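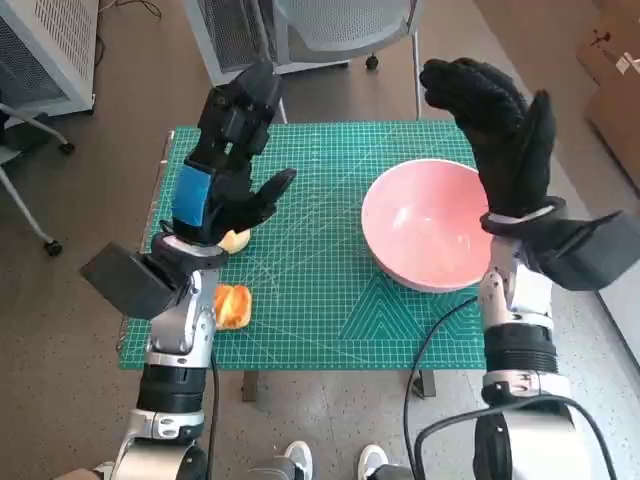

Aleksi Mäkelä thinks the Grilham bus trial is going well, and the June figures let him say so. We carried 1,088 passengers against a target of 4,000 for the year. I am less sure. Most boarded at Jenholm, where the old service already ran, so I would not call them new riders.

The grant paid for 80 timetable boards. Nine are still in store because Flatwood parish has not agreed where they go.
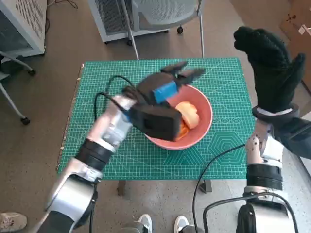 One reader of our last report wrote that evening buses matter more than boards, and I agree. We ask to move the unspent board money to a 9 pm return from Flatwood.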